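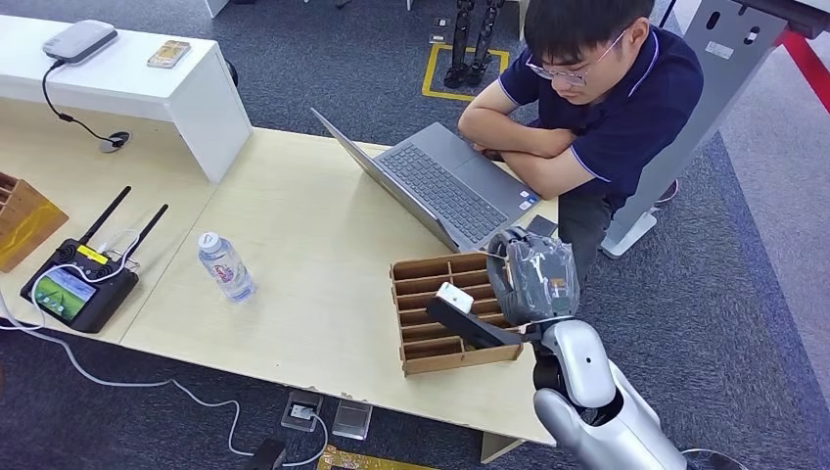 Figure 2. A participant reading through the message set on a laptop at a desk.

4.2 How people handled the password reset messages

We turn now to the part of the study that took up most of our time, and which we were most curious about when we began planning it in April. As we described earlier, each person who joined the study worked through a personal set of messages in the Wustow mail client, which we picked because it shows the full sender address by default and lets us record, with consent, which parts of a message are opened. Mixed in with ordinary mail were reset requests for Cluller, the account service that all of our participants already used for their daily work. Some of these requests were true copies of what Cluller sends out, and the others had been changed by us in small ways, with a different reply address, a link that led to our own harmless landing page, or a line of text asking the reader to hurry.

In all, 2928 messages were opened during the study, and we are very grateful to everyone who sat through such a long stretch of reading! We had expected that the changed messages would be caught mostly by their wording, as this is what most workplace training talks about (odd grammar, strange greetings, too many capital letters, and so on). That is not quite what we saw. People who reported a changed message most often told us afterward that they had stopped because they could not remember asking for a reset in the first place. The wording came up as well, but usually as a second thought, something they went back and looked for once they already felt uneasy.

This matters for how we think about training. A person who has in fact just asked for a new password, or who has been locked out on a busy Friday, does not have that first feeling of surprise to lean on. We tried to get at this with our second condition, in which participants were asked to start a real reset in Cluller shortly before they opened their mail. Under that condition far fewer changed messages were reported, and several people who had been very careful up to then followed the link without opening the sender details at all. One of them said, rather kindly, that she felt the message was "just answering me," and we have found ourselves coming back to that remark many times while writing this section.

We also looked at whether a warning banner would help. The banner came from Rirnen, a filtering tool that places a colored strip at the top of any message whose reply address does not match its sender. We showed it in 4 versions, which differed only in their text. The short versions did better than the long ones, and the version that named the mismatched address outright did best of all. We would be careful about reading too much into this, as the banner was new to everyone, and a strip of color that a person sees every day may well fade into the background after a month or two. Tan, the older tool we used for comparison, marks messages with a small icon in the message list, and hardly anyone mentioned it when we asked.

The coding of the interview answers was done by the first author and by Jiahui Xie, who read all of the transcripts separately and then met to talk over the places where they did not agree. Most of these came down to whether "it looked wrong" should count as a remark about wording or about layout, and in the end we gave such answers a group of their own. Tianyou Kong built the landing page and kept it limited to 1000 requests per day, a ceiling we never came close to reaching.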